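About Livex

Livex is a small company in Trultside that works on one question: can machines do ordinary chores yet? We look at household jobs such as clearing a table, and at shop-floor jobs such as sorting returns. Our answer so far is some of them, slowly.

What we do

Most of our work starts with people. They do a chore using hand-held grippers, and we use the recordings to train robot arms. Since April we have collected 839 recordings of table chores.

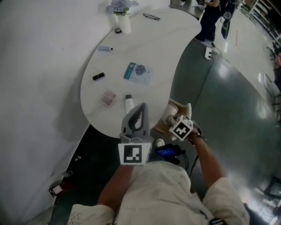
Cosmetics, glasses and flowers on the white table, with a gripper in the left hand.

Small things are hard. A lipstick rolls, and a clear lid confuses the depth reading. Of 187 test runs on our Tokach arm last season, the tidy ones were mostly boxes and tubes. Cups and mugs take longer, and a mug on its side has to be gripped well before it can be set upright. 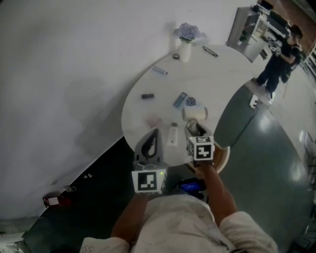 Where we work

We have two rooms in Trultside. One is set up for home chores and the other for the Minami project, which covers shelf stocking and packing for stores. Folding clothes and washing dishes are still done better by hand, and we tell customers so before they sign anything.

Page updated Thursday, September 3, 2026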